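Stitching at the workbench: a visit to the Plodbridge shared shop
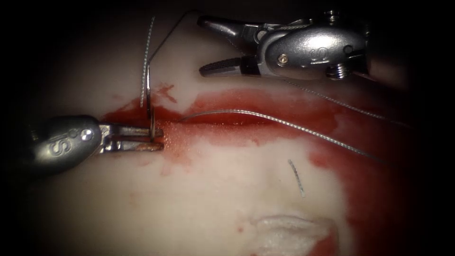 "I started with a needle holder and a lot of nerve," he tells me, clearing a stool so I can sit down. He has rented a bench at the Plodbridge workshop for four years, and for most of that time he has been trying to get a pair of secondhand surgical instruments to sew a decent stitch. He calls the whole thing Cabrera, after the street where he grew up.

I asked if he had any medical training. He laughed pretty hard at that one. "None! I fix commercial ovens. My sister can hem a skirt better than I can."

The instruments were the easy part, he says. The motors came out of a batch of Hitent units he found at a clearance sale, and he bought 40 of them because the seller wouldn't split the box. "I've burned through almost all of them. Cable tension is what gets you. You set it at night, you come in the next day and the wrist is lazy."

So what does a good evening look like? He thought about that for a while. "One needle, in one side and out the other, and then I hand it across. The handing across is the bit I love. The driver has to hang on to it until the grasper has it, and the grasper has to come in wide open and not bump anything. With a curved needle you can't just pull straight, you have to roll it through. I did that wrong for a whole winter."

He practices on soft pads with red fake blood, and he's picky about it. On a clean pad the thread behaves too nicely, he says. Braided suture is his favorite because he can see the twist in it on the monitor - the thin stuff vanishes on him.

The controller code is his own, up to 2130 lines now, and he named it Resteo. I asked what the name means. "Nothing. It was free."

Before I left I got to try the hand controls myself (badly!). I squeezed, something on the monitor closed, and I had missed the needle by a mile. "Slower," he said. Then, a minute later, "No, slower than that."

He wants to tie a full knot by November. The left wrist needs a new cable first, and he still has to order it.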